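July, after tea

A slow start and a long finish today, and my shoulders know all about it. I've had my feet up since I got in and I still feel as though I'm holding something.

I did want to write down how the folding is going, because I keep telling myself I'll remember this year and I know very well I won't. When I started with Strobel the job was laundry, plain and simple. You folded what was in front of you, you had a bit of a chat, and at the end of it you had a tidy pile and could go home pleased with yourself. Now the folding is for Urkus, so the machines can learn it from us, and the tidy pile is hardly the point. You get it neat and then you shake it all out and begin again!

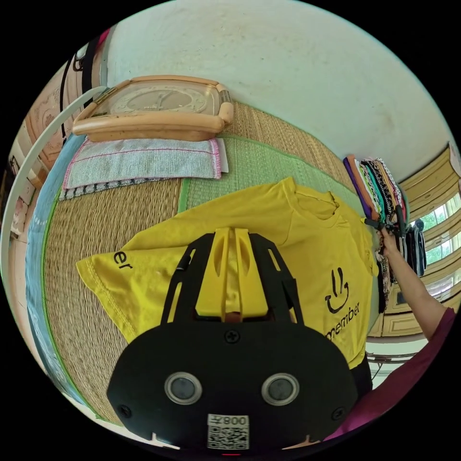
Voltititz Diary

T-shirts are still my favourite, I must say. I could fold one half asleep with my own two hands, but with the grippers I have to think about every corner – where to pinch, how far to lift, when to let go. My mum taught me to smooth the front with the flat of my palm, and of course there's no palm on a gripper, so I've had to find another way of doing a thing I've done since I was small. It's a funny feeling to be a beginner at folding at my age.

The target went up to 78 folds a shift this month, and when we get through our first 1000 there's meant to be a lunch put on for us. I'm looking forward to that more than I should. The money is a little better than the old laundry rate, and I won't pretend that doesn't matter, with the heating the way it is. What I miss is the talking. We used to solve the whole world's problems over a basket of towels, and now we go quiet while we're working and save it all up for the 20 minutes at morning break, when everybody talks at once and the tea goes cold. 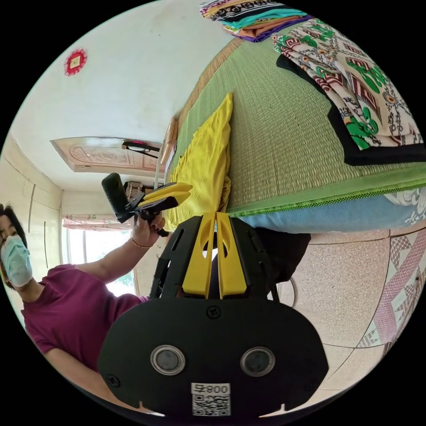

I asked at break what happens to the laundry at Wastusville once the machines have got the hang of it. The answer was that there'll be checking and mending and looking after the machines, and that we'd be first in line for training. I'd like to believe it. I was told much the same at the cannery, years ago, and some of us did get the training and some of us didn't. Still, I put my name down for the 2 week course, and I felt better once I'd done it, even if it means catching the early bus.

Must remember to bring my own cushion tomorrow, and the good hand cream. Soup for supper, and then I really ought to do my own ironing, which has been sitting in the hallway all week looking at me.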